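Section 6. Recording Cloth Handling Episodes at Home

Applies to the Umell hand-held gripper, all units issued by Gindbridge. Revised February 11, 2025.

Read Section 5 (Charging and Pairing) before starting. A session recorded on an unpaired gripper has no finger-width data and will be rejected when it reaches the Buenaventura server.

6.1 Before you record

1. Switch the gripper on and wait for two short beeps. One long beep means the memory card is missing or locked.

2. Squeeze the trigger all the way and let go. The fingers should close until the pads touch, then open again without sticking.

3. Wipe both pads with a dry cloth. Do not use alcohol or glass cleaner on them.

4. Clean the lens with the cloth from the kit. A thumbprint on the lens is the most common fault in rejected sessions.

5. Open the Emier app on your phone, choose Cloth, and pick the task you have been assigned. The app shows the episode number you will start from.

6. Turn on the room lights. Daylight is fine too, but do not change the lighting partway through an episode.

Note: You do not need to tidy the room or put out plain bedding. Patterned blankets, pillows and soft toys are welcome. The model has to learn to tell the cloth from whatever it is lying on.

Caution: Get consent from everyone in the home before you record. Face blurring is applied after upload, but it does not catch every case. If a face comes into view at close range, mark the episode Private in the app.

6.2 Approaching the cloth

7. Stand or kneel where you can reach the cloth without leaning on the surface.

8. Hold the gripper level with both fingers open. Press the record button once. The light on the handle turns green.

9. Hold still for a count of two. The tracking software uses this pause to find its starting position.

10. Move toward the cloth at a slow, even pace. Keep the fingers in front of the lens and the target in view the whole way.

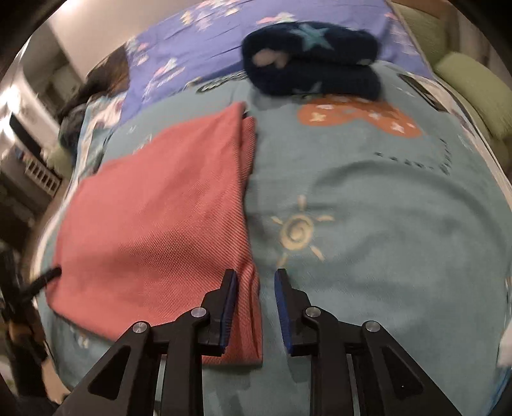

Figure 6-1. Fingers open near a folded cloth on a bed.

11. Line up the gap between the fingers with an edge or a fold. Stacked layers are easier to pick up than a single layer lying flat.

12. Lower the fingers until one is on each side of the fabric you want to hold, then squeeze the trigger gently. Stop squeezing when the pads meet resistance.

Note: If you miss the cloth, open the fingers and try again in the same episode. Missed grasps followed by a second try are useful to the training set. Do not stop and restart to get a clean take.

Caution: Keep straps, cords and loose hair away from the finger joints. The linkages can pinch.

6.3 Moving and releasing

13. Lift the cloth clear of the surface before you move it sideways. Dragging is a separate task in the app and must be recorded under its own name.

14. Carry the cloth to the place named in your task. For folding tasks, bring the held edge over to the opposite edge and lower it.

15. Release the trigger slowly. Back the gripper away until the whole cloth is in view.

16. Hold still for a count of two, then press the record button. The light goes off and the app moves to the next episode number.

Use one hand on the gripper at all times. Your free hand should stay out of view unless the task name includes the word Assist. If you have to straighten the cloth by hand, do it between episodes.

6.4 Checking what you recorded

Play back the first episode of every session in the app before going on. Look for the following:

– both fingers visible from start to finish
– no long stretch of blur (short blur during a fast turn is acceptable)
– the cloth in view at the moment of grasp
– a still pause at each end

If the tracking bar under the video shows red for more than 92 frames in a row, delete the episode and record it again. Red bars usually come from moving too fast or from pointing the lens at a blank wall.

6.5 Card space and upload

The supplied card holds 2,310 short episodes. The app warns you when it is nearly full. Upload over Wi-Fi with the gripper on its charger – a full card may need to be left overnight.

Do not rename or trim files on a computer. The finger data and the video are matched by file name, and an edited file cannot be matched again.

If upload stops with code 604, the clock on the gripper and the clock on the phone do not agree. Turn both off, turn the phone on first, and pair again as described in Section 5.

Cards issued before April use the older folder layout and must be formatted in the app before their next session. Upload anything you want to keep first. Formatting erases the card.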